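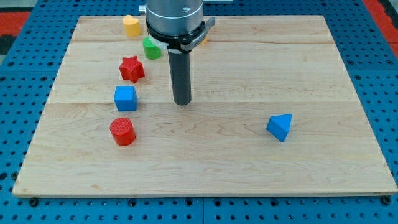
Plateau clair sur établi perforé : vous le finissez comment ?

Forum > Atelier bois > Finitions et entretien

copeau_bleu
Bonsoir à tous !
Je me lance enfin dans le sujet qui me trotte dans la tête depuis août. J'ai un plateau rectangulaire en bois clair, des planches collées chant contre chant, avec un fil horizontal tout doux et des ondulations superbes dès qu'on le regarde en biais. Le vendeur m'a dit érable, je le crois volontiers mais je ne suis pas spécialiste (si quelqu'un a un avis, je prends !). Il est brut et je le pose sur mon établi perforé bleu pour travailler dessus.
Deux questions :
- est-ce que je le laisse brut, ou huile, ou vernis ?
- est-ce que je le fixe à l'établi, ou est-ce que je le laisse simplement posé ?
Il me servira de surface de travail pour du petit montage, un peu de traçage, du collage de temps en temps. J'adore ce bois, je passe la main dessus chaque fois que je traverse l'atelier, alors j'ai très peur de le gâcher.

Marcassin52
Ah, le beau sujet ! Les joints sur ce genre de plateau, quand ils sont bien faits, on les devine à peine et c'est un bonheur.
Pour moi c'est huile dure, sans hésiter. Deux couches très fines, chiffon qui ne peluche pas, on essuie tout ce qui n'est pas bu au bout de 15 minutes et on laisse tranquille jusqu'au lendemain. Tu vas voir le veinage se réveiller, surtout dans les zones où le fil tourbillonne. La première fois que je l'ai fait, j'ai appelé toute la maison pour venir voir (succès mitigé auprès des enfants).

tante_varlope
Pas d'accord avec Marcassin ! Sur un bois aussi pâle, l'huile jaunit. C'est joli sur une table de cuisine, mais là il parle de traçage, et un trait de crayon fin se lit tellement mieux sur un bois resté clair. Je vote savon noir dilué, ou savon blanc si tu en trouves. Ça garde la teinte, ça se refait en un quart d'heure, et si tu fais une tache tu ponces localement et tu recommences.

Marcassin52
Il existe des huiles légèrement pigmentées de blanc qui ne jaunissent presque pas. J'utilise celle de chez Saarela depuis des années et mon plateau est toujours clair. Bon, d'accord, un peu plus miel qu'au départ.

tante_varlope
« Un peu plus miel », voilà, c'est exactement ce que je disais :)

copeau_bleu
Haha, merci à tous les deux ! Le savon, je n'y avais pas pensé du tout. Et pour les gouttes de colle ? Ça accroche sur un bois savonné ?

tante_varlope
Oui, ça accroche, il faut essuyer tout de suite avec un chiffon humide. Pour les gros collages je mets une feuille de papier cuisson dessous et je n'y pense plus.

Aníbal Louro
Bonjour, je fabrique des plateaux collés, je peux peut-être aider sur la deuxième question, qui est à mon avis la plus importante.
Ne bloque surtout pas le plateau des quatre côtés. Le bois massif travaille dans sa largeur, c'est-à-dire en travers du fil. Si tu le visses serré partout, il va tuiler ou fendre au premier hiver chauffé. Sur un établi perforé tu as une chance formidable : tu peux mettre tes butées où tu veux ! Des boulons dans les trous, côté avant, juste contre le chant, et à l'arrière deux butées avec un petit jeu. Le plateau ne glisse plus et il respire.
Quelle est la profondeur du tien, en travers du fil ?

copeau_bleu
410 mm dans ce sens. Et c'est du 15 mm d'épaisseur.

Aníbal Louro
Parfait, laisse 2 mm de jeu à l'arrière et tu es tranquille. Pour 15 mm d'épaisseur, j'insiste encore plus : c'est assez mince pour se voiler si une face est huilée et l'autre pas. Quelle que soit la finition choisie, traite LES DEUX FACES et les chants. On l'oublie tout le temps.

rabot_du_dimanche
Je mets mon grain de sel : pourquoi le fixer ? Je pose le mien sur un filet antidérapant, le truc en mousse pour fonds de tiroir, et il ne bouge pas d'un poil. En plus je peux le retourner quand une face est marquée. Côté pile pour les travaux propres, côté face pour les cochonneries !

Marcassin52
Le filet antidérapant colle à l'huile fraîche, attention. J'ai eu le motif imprimé dessous.

rabot_du_dimanche
Encore un argument pour le savon, alors.

Aníbal Louro
Le filet marche bien pour du montage léger. Dès qu'on pousse un outil à la main, je préfère une vraie butée. Mais les deux se combinent très bien.

lili_trusquin
Coucou, je découvre le fil et je suis fan ! J'ai aussi un établi à trous (un Huveo d'occasion, repeint par mes soins dans un vert discutable) et je confirme pour les boulons : prenez des têtes basses, sinon on s'y râpe le poignet à longueur de journée. J'ai mis des petits capuchons en feutre sur les miennes, c'est doux et ça ne marque pas le chant.
Et pour le ponçage avant finition : 120, puis 180, puis on mouille légèrement pour relever le fibrage, on laisse sécher, et on repasse au 240 à la main. Toujours dans le sens du fil. Sur un bois ondulé, la moindre rayure en travers saute aux yeux dès que la lumière rase.

tante_varlope
Je m'arrête à 180 avec le savon, au-delà le bois se ferme et boit moins.

lili_trusquin
Ah tiens, je n'ai jamais vu de différence ! Je ferai un essai sur une chute vendredi, ça m'intrigue.

copeau_bleu
Bon, vous m'avez convaincu sur plusieurs points : savon blanc, les deux faces, butées à l'avant, du jeu à l'arrière. Et des têtes basses avec feutre, excellente idée !
Dernière chose : je chanfreine les arêtes ou je laisse vif ?

Marcassin52
Un tout petit coup de cale à poncer, juste de quoi casser l'arête. Tes avant-bras te remercieront.

rabot_du_dimanche
Moi je laisse vif devant pour y appuyer l'équerre.

Aníbal Louro
Cassée partout, très légèrement. L'équerre s'appuie sur le chant, elle se moque d'une arête adoucie d'un demi-millimètre.

rabot_du_dimanche
Mouais. Je garde mon arête vive quand même !

lili_trusquin
Résultat de l'essai : deux morceaux d'érable, l'un poncé à 180, l'autre à 240, même savon, 7 passes chacun. Au toucher le 240 est plus soyeux, c'est net. Pour la tache de café, le 180 s'en sort un peu mieux. Tante Varlope, tu avais donc à moitié raison :)

tante_varlope
Je prends la moitié ! Copeau, tu commences quand ?

copeau_bleu
Demain matin, première couche dès 8 h, le savon est déjà prêt dans son bocal. Je reviens vous raconter quand les deux faces seront sèches.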